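The Slow Pleasure of a Gravel Garden

Lorna Rennie hasn't watered her front garden since October, and she says so with the kind of grin other people save for a winning lottery ticket. Her plot in Duvham sits on a slope that bakes all summer, and for years she fought it with lawn seed and a sprinkler. Then she gave up on the grass, ordered a truckload of gravel and started having fun.

A gravel garden is a planting bed with a deep layer of small stone on top, and it suits anyone with poor, fast-draining soil. The stone keeps the roots cool, holds down the weeds and sets off every leaf beautifully. Lavender loves it. So do sea holly, yarrow, thyme and the wonderful silvery mulleins that shoot up where you least expect them!

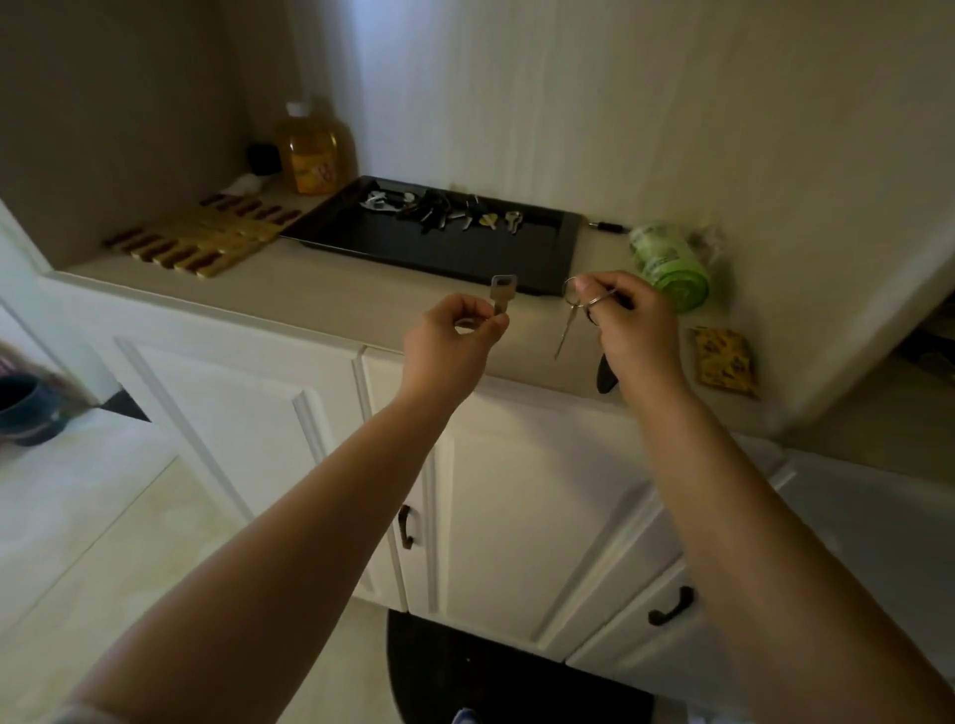

Lorna spread hers 4 inches deep, straight onto the soil with no fabric underneath. Fabric stops plants from seeding themselves around, and the self-seeders are half the joy. Her California poppies began as one packet by the steps and now run all the way to the sidewalk – a river of orange by early summer. She buys her stone from a yard in Dredville, where the pale mix called Lecomte has just enough honey color in it to look warm on a gray day.

Planting takes some nerve. Choose young plants in small pots, shake most of the potting mix off the roots and set them so the stone sits snugly around the neck. Water well for the first season and then leave them be.

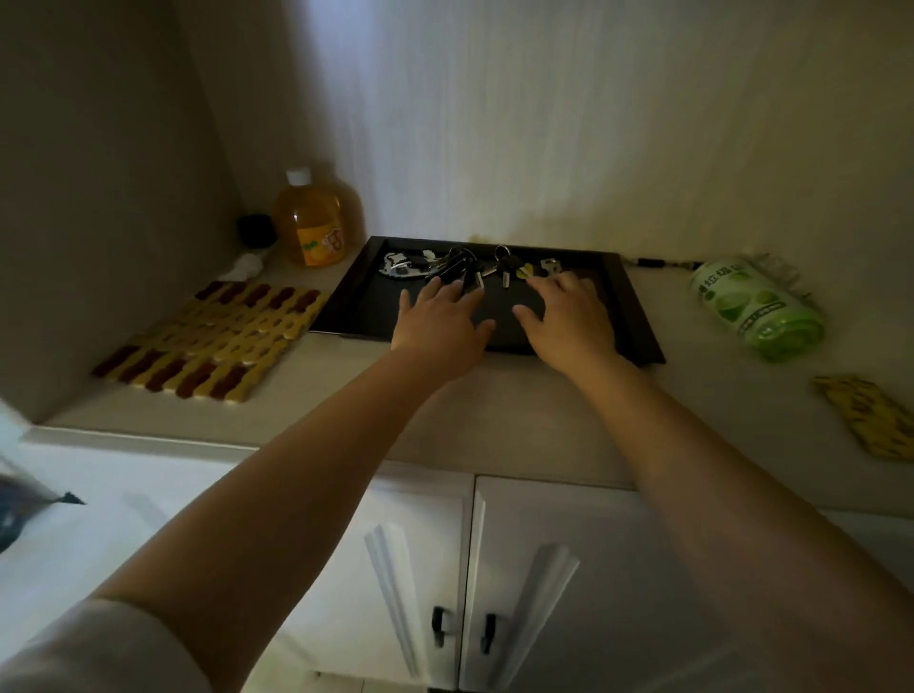
Deadheading is where people go wrong, and Lorna would like us all to slow down. She leaves her seed heads standing through winter for the finches, then cuts everything back in one glorious spring morning. Small tools vanish into gravel in seconds, so she empties her pockets before she starts. A plain black tray on the counter, the sort that holds a whole cluster of keys and keychains, will save you an afternoon on your knees with a rake.

Her next project is the strip beside the driveway, up to 18 feet of packed clay that will need plenty of grit dug in first. She's already picked out the grasses.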